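We use cookies to make this site work and to see which pages get read. Accept all | Manage settings

FOR IMMEDIATE RELEASE

Zestthorpe watercolor show opens in December, entries now being taken

ZESTTHORPE - The Wurness Watercolor Open is back. Bigger room this year, longer run, lower entry fee. Doors open in December at the Zuker Building on the harbor side, upstairs gallery, 7 p.m. on opening night. Free to get in.

The show will hang around 200 paintings, all water-based, all on paper. Transparent watercolor, gouache, ink and wash. No acrylic on canvas this time, we had a lot of questions about that last year and the answer is still no. Yupo is fine. Watercolor board is fine too if its framed.

Theme is "Low Water." Take it how you like. Mudflats, drought, a nearly empty glass, a painting done with hardly any water on the brush. Abstract work welcome. The judges will see the paintings without names attached.

Entry details:

Up to two paintings per artist. Entry fee is $19 and covers both. Under 18s enter free. Send photos of the work first, not the work itself. Plain light, no frame, no glass, crop to the edge of the paper. Blurry photos get sent back once and then thats it.

Accepted paintings must be framed and wired, ready to hang. No sawtooth hangers. Mats white or off-white only. Label on the back with title, size, price or NFS, and a phone number we can actually reach.

New this year: the Ots Paper Prize, for the best use of a rough or handmade sheet. Winner gets paper, lots of it, plus a solo wall next season. Best in Show and the visitors' vote are staying as they were. Votes counted on the last afternoon, result posted at the front desk.

Also a run of short demos in the gallery during the show. Lifting color back out, dry brush on cold press, mixing grays without a tube gray. Bring your own brushes and a jar. Paper supplied. Sign up at at the desk, places go quick.

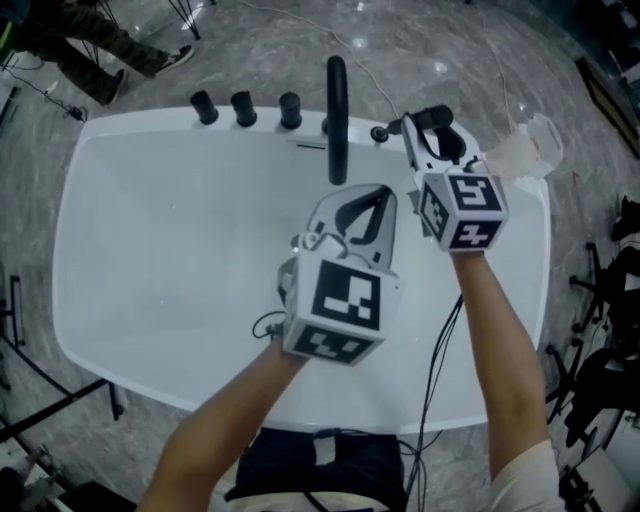

Wurness Watercolor Open, Exhibitions and Entries Team

Drop-off for accepted work is at the side door of the Zuker Building, ground level, there's a ramp. Please don't leave paintings in the stairwell. Pickup times will be in your acceptance email. Unsold work not picked up goes into storage and there is a fee.

Press: preview hour is before the public opening, 6 p.m. High-res images of the accepted paintings on request once judging is done. Please credit the artist, title and medium with every image used.

Parking behind the building is free after 5 p.m.

ENDS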